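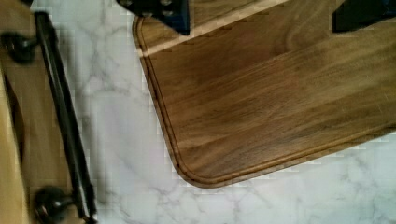

Ornulmont Anchor Log

Inspection records for belay and rappel anchors on the bolted routes of the Ornulmont massif, kept by the Hirnport climbing section and released as plain CSV files. Last updated Tue 5 April.

Summary

The log covers nearly 400 fixed anchors over three seasons of inspections. Each row is one visit to one anchor by one inspector. There are 3,000 rows in the main table. An anchor that was looked at twice in a day by two people has two rows, and we have left it that way.

The log started as a paper binder at the Salehi hut. Pages got wet and went missing, and people wrote things like "second belay, the bad one" which meant something only to the person writing. Saranya Chettiar typed up what could be read and set the column names that are still used. Binder entries that could not be tied to a particular anchor are in a separate file and have no anchor_id.

Files

anchors.csv — one row per anchor: identifier, route, pitch, elevation, aspect, rock type, hardware as first recorded.
inspections.csv — one row per visit. The main table.
routes.csv — route names, sector, number of pitches, usual descent.
binder_unmatched.csv — typed binder entries with no matching anchor. Spelling is left as found.
codes.txt — what the hardware and condition codes stand for.

All files are UTF-8 with commas as separators and a header row. Free text is in double quotes. Dates are year, month, day with hyphens.

Columns in inspections.csv

anchor_id: matches anchors.csv. Starts with C for the Cadau sector or S for the walls above the Salehi hut.
visit_date: the day of the inspection. For binder entries this is sometimes only a month, and the day is left blank.
inspector: initials. Blank where the inspector asked to be left out.
bolt_type: glue-in, expansion, older self-drive, or unknown.
condition: a letter grade, see below.
torque_checked: yes, no, or blank. Blank does not mean no.
chain_or_ring: what you would thread a rope through.
tat_removed: whether old slings or cord were cut away on the visit.
notes: whatever the inspector wanted to say. Most are in English, some in French.

Condition grades

A is sound, with nothing to do. B is surface rust or light wear, look again next season. C is a spinning hanger, a worn ring or cracked rock nearby, and should be fixed in the current season. D is not to be used. A D anchor is tagged on the rock the same day if the inspector has tags along.

Grades are given by eye and by hand. No pull testing was done for this log. Two inspectors will differ on A and B fairly often and on C and D much less, going by the anchors that were seen by both within the same month.
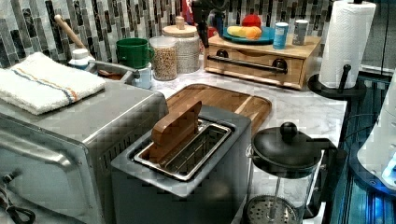 Chettiar has asked that anyone using the grades lump A and B together before drawing conclusions from them, and the summary tables we hand out at the hut already do this. She also points out that a change from A to B between seasons usually means a change of inspector.

How the records were collected

Inspectors climb the route in the normal way and check each anchor as they reach it. They carry a wrench, a small hammer, a wire brush and a printed sheet with the anchor numbers in order. Sheets are typed up back at the hut or at home. Until last September the typing was done from memory in a few cases where the sheet had blown away — those rows say "recall" at the start of the notes.

Elevations come from a barometric altimeter set at the hut door in the morning. They drift through the day. Treat them as good enough to tell one ledge from another and no better.

Rappel anchors are numbered downward from the top of the descent. Belay anchors are numbered upward from the ground. Where one anchor serves as both it has a single belay number, and the descent column in routes.csv refers to that. Please check this before joining the tables, as it has caught a few people out.

Rope length

All descents in routes.csv are recorded for a single 60 m rope unless the notes say otherwise. On the upper Cadau slabs the last rappel ends on a grassy ledge, and you walk off to the left from there. The file gives this as a completed descent even though there is still some scrambling.
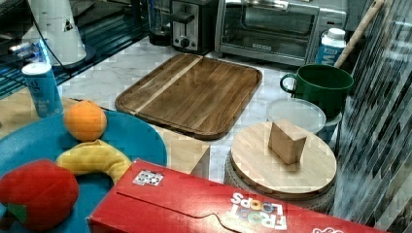

Cutting board on the kitchen counter, toaster behind.

Known problems

Anchors on the north side are visited less often. Snow stays late in the gully below them and many parties turn back, so the north rows are mostly from late summer.

Several hangers were swapped between visits by climbers who did not tell us. In those cases bolt_type changes from one row to the next with nothing in the notes. We have not tried to smooth this over.

The rock_type column in anchors.csv was filled in by several people and mixes "gneiss", "granite" and "grey stuff". Cleaning it up is on the list.

Route names follow local use, which is not always what is in the printed guide. If you are matching against a guidebook, use sector and pitch count along with the name.

What it can be used for

The log is meant for planning maintenance trips and for people studying how hardware ages at altitude. It is a poor basis for deciding whether to trust an anchor on the day. Ice, rockfall and other parties can change an anchor overnight, and many rows are more than a season old. Look at the anchor in front of you and carry what you need to back it up.

Please do not use the inspector initials to rank inspectors. It has been done, and it led to one of them dropping out.

Corrections

Send corrections to the Hirnport section with the anchor_id, the date you were there and a line or two on what you saw. A photo of the hanger helps if you have one. Anchors without a number can be reported by route and pitch and we will assign one.

Licence

Free to use and share with credit to the Hirnport climbing section. If you change the grades or merge them, say so wherever you publish the result.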